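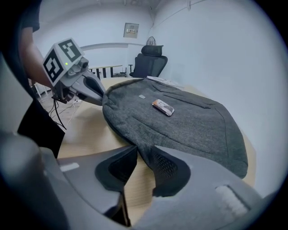 Geno breath test, progress to the end of December

We have now run 50 samples through the Endent sensor. It flagged 17 as suspect, and the hospital lab agreed with 16 of those. I would not read much into that yet. All the samples came from one clinic, and most were from patients already known to be ill.

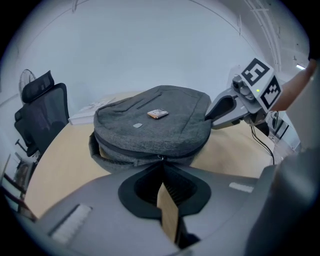

The harder question is whether it can spot early disease, and we have no data on that. Zostano's claim of a result in 4 minutes also leaves out the warm-up time. I suggest holding the next payment until the blind trial is done.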